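Home > Kitchen > Pantry and Storage

Keeping Sauce Packets, Spice Pouches and Other Small Bags in Order

Most kitchens have a drawer where the little packets go. Hot sauce, soy sauce, noodle seasoning, dry yeast, gravy mix, half a bag of chili flakes with the top rolled down. They slide under each other, they get punctured by the corkscrew, and the one you want is at the back and two years old. The tips on this page are for sorting that drawer and keeping it sorted.

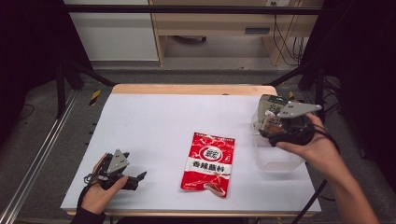

Caroline Mwakalinga
Kitchen and Pantry Editor
17 November 2018

Start by emptying the drawer completely. Wipe it out with warm water and a drop of dish soap, then dry it before anything goes back. Spilled sugar and old seasoning powder bring ants.

Check every packet before you keep it. Throw out anything swollen, sticky on the outside or leaking at a seam. A puffed-up sauce pouch should go straight in the trash unopened. If there is no date on a single-serve packet, write the month you brought it home on the back with a permanent marker. I do mine every October and toss whatever still has last October's mark on it.

Stand them up

Flat packets stacked in a pile are hard to search. Stood on edge like file cards, they can be flipped through with one finger. A loaf pan works, and so does a shoebox cut down to the height of the drawer. If you only have a few packets, use a mug or an empty jar and skip the box.

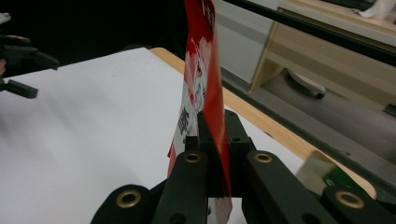
Put the tallest ones at the back and leave a little slack in the row. Packed too tight, the thin ones buckle and the corners wear through. A piece of cardboard makes a good divider between wet sauces and dry mixes. Keep those two apart. One leaking soy sauce will turn a whole row of yeast and gravy mix into paste.

Opened pouches

A dry spice pouch can be folded over twice and held with a clothespin or binder clip. Press the air out first. For anything you use every week, pour it into a small jar and tape the cut-out label to the side, cooking directions included.

Wet sauces are different. Once a pouch is cut, squeeze what is left into a clean jar with a tight lid and put it in the refrigerator. Follow the storage time on the package if it gives one. Chili pastes with a layer of oil on top should be stirred and scooped with a dry spoon.

Cutting without the mess

Hold the pouch upright and tap it on the counter so the contents drop away from the top. Snip one corner with scissors and keep the cut small. You can always make it bigger. To get the last of a thick sauce out, lay the pouch flat and push toward the opening with the back of a butter knife. A spoonful of warm water swished around inside will bring out the rest, and it can go into the pan.

Stains

Red chili oil stains plastic cutting boards and pale countertops if it sits. Blot it, don't rub. Cover the spot with a paste of baking soda and water, leave it for 20 minutes and wipe clean. Test a hidden corner first on stone or painted wood – some finishes go dull.

From readers

Upendo Rashidi writes that she keeps a second, smaller box in the freezer for opened yeast and ground nuts, with a list taped to the lid. She crosses things off as they are used and buys nothing new until half the list is gone.

Next in this section: Cleaning a pepper mill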